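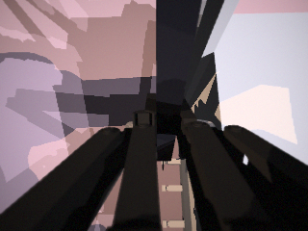 Page last changed: 23/03/2022

Choosing a gripper when you also have to choose where the camera goes
Speaker notes, Khadija Benkirane

Slides are separate. These are the notes I talk from, cleaned up enough that other people can use them. Slide titles are on their own lines.

Slide 1. Title

Leave the title slide up while people sit down. The render on it is from the simulator, looking down between the four fingers of the Jamura hand. Say that once and move on, it comes back on slide 5.

Say who I am, say questions are fine at any point. The talk is about a comparison of two grippers with the same arm and the same controller. It is mostly simulation with a short stretch on the real arm at the end.

Slide 2. What we were asked

We had one arm, one budget line for a gripper, and two candidates. The Zandton is a parallel jaw gripper. Two flat jaws, one motor, it opens and closes. The Jamura has four fingers that close toward a point in the middle. It costs more and weighs more.

The question as it came to us was "which one picks up more stuff." We added a second one, which was how each of them gets along with a camera mounted at the wrist. That second question took up most of the time.

Mention that we did not look at suction. Someone always asks. The parts we handle have holes and ribbed faces and a cup won't seal on most of them.

Slide 3. The setup

Arm is the same for everything. Controller is Zaki, with the settings it ships with apart from the force limit, which we lowered for both grippers to the same value. Simulator is Skemer. We picked Skemer for a boring reason: the model of our arm already existed in it and we trusted it from earlier work.

There were 15 objects in the test set. All rigid. They range from a short peg to a bracket wider than the Zandton can open, which we left in on purpose. Each object was dropped at a random pose inside a marked area, the arm was given one try, and the try counted if the object was still held after the arm had lifted, moved sideways and stopped.

Read the scoring rule out loud slowly. Last time I gave this talk we lost five minutes to people who thought a lift alone counted.

Slide 4. How many runs, and how many we kept

We ran more than 4000 grasps in total over both grippers. We kept 2363 of them for the comparison.

Explain the gap before someone asks. Early on there was a contact setting in Skemer that let thin parts pass a little way into the finger pads. It made both grippers look better than they are, and it made the Jamura look a lot better, as it has more pads to sink into. Once we found it we threw out everything from before the fix. We also dropped runs where the object came to rest outside the marked area, on both sides.

If there is someone from a simulation group in the room, offer to show them the setting afterward. Don't go into it here. It's a long story and only three people enjoy it.

Slide 5. The view from the wrist

Same render as the title slide, full size. Give people a few seconds with it.

Points to make:

The fingers come up from the bottom and lean in toward a spot just below the middle of the picture. Together they take up most of the lower half. The strip with the pale rungs between the two inner fingers is what you get to look at down there.

They are dark, and so is the tall structure behind the point where they meet. A segmentation step that works from brightness has trouble at exactly the place where you most want a clean edge. Point to the upper right, where the dark structure meets the bright surface. That edge is easy. Then point to the middle.

The parts of the fingers closest to the lens are blurred. We turned on lens blur in the renderer late, after the first detector had been trained on sharp images, and the scores dropped. We should have had it on from the start.

There is one small gap between the two right-hand fingers where the bright background comes through as a white sliver. Our first detector liked slivers of this kind and reported them as parts. We fixed this with a mask of the fingers, drawn from the joint angles, so anything the fingers cover or border gets ignored. The mask costs you some real pixels too. I don't have a clean way around that.

Do not spend more than three minutes on this slide.

Slide 6. The Zandton from the same mount

Talk through this one without a picture, the slide only has the table. With two jaws there is simply less hand in the image. The camera sees the part until late in the approach, and the mask is small. The downside is that the last bit of the approach is still blind, since the jaws close across the line of sight when the part is small.

We tried moving the camera off to the side for both grippers. For the Zandton it made almost no difference. For the Jamura it helped on one side and hurt on the other, depending on which finger was in the way. We went back to the center mount so the comparison would stay simple.

Slide 7. Results in simulation

On the kept runs the Jamura held the part in 87 percent of tries when it was given the true pose of the object. This is the number people write down, so follow it right away with the next one.

When the pose had to come from the wrist camera, the order of the two grippers changed on the small parts. The Zandton did better on pegs, pins and the flat clip. The Jamura stayed ahead on the round parts and on anything with a lopsided shape, where four contacts stop it from turning in the hand.

The wide bracket was a miss for the Zandton every time, as expected. Without the bracket the two are close enough that I would not buy on the difference.

Slow down here. The chart has both conditions next to each other and the colors are too alike. Fix the colors if there's time.

Slide 8. What went wrong, by type

For the Jamura, the most common miss was one finger touching the part early and pushing it before the others arrived. With the true pose this was rare. With the camera pose it was most of the misses. A small error sideways is enough.

For the Zandton, the common miss was a grip too near the end of the part, so it tipped during the sideways move. You can fix a lot of that in the grasp planner without touching the hardware.

A few misses on both sides were the controller's doing. Zaki stops the close when it sees the force limit, and if a finger brushes the table it reads that as a grip. We now check the finger position as well as the force before calling it closed. If you use Zaki and have not done this, do it.

Slide 9. On the real arm

Keep expectations low. We had the Jamura on loan for a short time, so the real runs are a spot check and I don't give a percentage for them. We took six of the objects and repeated the camera condition.

The ranking on small parts came out the same way as in Skemer. The early finger contact showed up too. On the real hand it was worse, because the fingers don't all start moving at the same moment. The model in Skemer had them perfectly in step. We have added a small random delay per finger since then and the simulated misses look more like the real ones.

The cable is the other thing the simulator did not have. The Jamura's cable pulls the wrist a little when the last joint turns far. We taped it along the forearm. If you plan to use this hand, leave room for the cable and test it at the joint limits first.

Slide 10. Time to change over

Short slide. The Zandton takes a few minutes to mount and needs no calibration beyond open and closed. The Jamura needs each finger zeroed, and the camera has to be calibrated again if you take the bracket off. Ours came off every time because the screws sit under it. People who swap tools a lot should care about this more than about slide 7.

Slide 11. What we bought

We bought the Zandton with wider jaws. The wide jaws take care of the bracket, and our parts are mostly small. If we handled bottles or castings I would have gone the other way.

Say clearly that this is a choice for our parts. I have been quoted as saying the Jamura is a bad hand and I don't think so.

Slide 12. Things I would do differently

Render the wrist view on the first day, with blur, before training anything. Most of what is on slide 5 could have been known before we ran a single grasp.

Test the camera condition first and the true pose second. We did it the other way and got attached to the high number.

Log finger positions along with force from the beginning. We had to rerun a batch to get them.

Keep a set of objects back that are not used for tuning. We tuned the grasp planner on the same parts we scored on. Both grippers got the same treatment, so I think the comparison stands, but the absolute numbers are probably a bit kind.

Slide 13. Questions

Likely ones, with short answers.

Would a second camera off the arm fix the blocked view? Partly. It helps until the arm is over the part, then the arm blocks it. We have not measured it.

Could you paint the fingers a bright color? We tried it in simulation. The mask gets easier, and the pads throw color onto shiny parts. We have not tried it on hardware.

Did you try three fingers? No. We would have had to remove one in the model, and the remaining ones don't space themselves evenly.

Can we have the Skemer files? The arm model and object poses, yes, ask me after the talk. The gripper models belong to the makers and need to come from them.

If time is short, skip slide 10 and go from 9 to 11.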